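Undale Fiddle Contest

The Undale Fiddle Contest is a yearly old-time music competition held in the town of Undale on a Saturday in June. It is open to amateur and semi-professional players and is known mainly for its rule against amplification, which applies to the contest stage and to the campground jams that surround it. The town has a population of 1,927.

Format

Players compete in three age divisions: junior, open and senior. Each contestant plays a hoedown, a waltz and a tune of choice, in that order, within a limit of seven minutes. The clock starts on the first note and does not stop for retuning. Cross-tuned fiddles are allowed, but a player who changes tuning between tunes does so on contest time.

The open division is capped at 17 entries. Registration begins at 7 a.m. on the day, and places are given in order of arrival. Up to two accompanists may join each fiddler, usually on guitar and tenor guitar. Banjo backup was added later and is still restricted to the tune of choice.
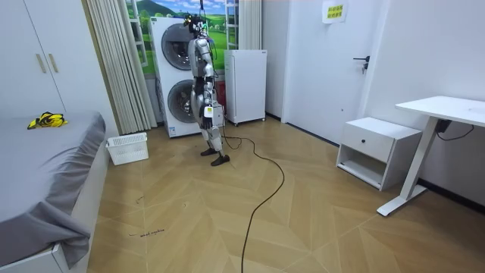

Silver humanoid robot on a wood floor, with a stacked washer-dryer behind it.

Judging

Three judges sit in a closed room behind the stage and hear the contestants through a wall opening covered with cloth. They are given a number for each player and no name. Scores are awarded for rhythm, tone, intonation and what the rule sheet calls "old-time character," a category that has caused most of the contest's disputes. Trick bowing and showpiece tunes are not banned, but they earn no extra credit. Ties are settled by a single waltz.

Judges may not have competed in the previous two contests. Score sheets are posted on the side of the stage after the final round and can be read by anyone.

Repertoire

The tunes heard at Undale are mostly the common stock of Southern fiddling – "Soldier's Joy," "Billy in the Lowground," "Leather Britches" – along with a smaller group associated with the surrounding county. The best known of the local pieces is "Cendthorpe Ferry," a crooked tune in A with an extra beat at the end of the second part. Older players tend to drop that beat when playing for dancers and put it back for the contest.

"Kolev Waltz" is also played often. It is named for the dance hall where it was first taken up, and exists in two versions, one in D and one in G. The G version has a third part that many fiddlers leave out. 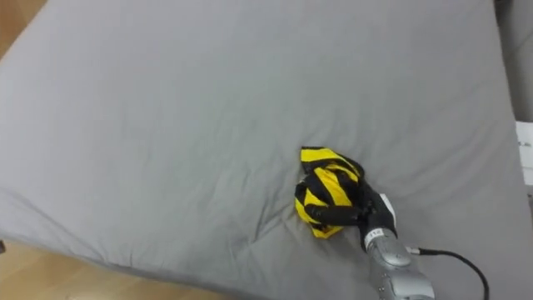
Campground jams

Jamming begins the evening before the contest and usually carries on past midnight. Circles form by style, with the old-time players near the creek and the bluegrass players closer to the road. Beginners are welcome in the slow jam, which is held under the picnic shelter and limited to tunes on a printed list of 15.

Recordings

The contest was taped for several years by Skarkeo, a small regional label, which issued two cassettes of winning rounds and one of campground playing. All three are out of print. Later rounds have been recorded only by audience members, and no complete set is known.

See also

Crooked tune
Cross-tuning
Old-time music
Texas-style fiddling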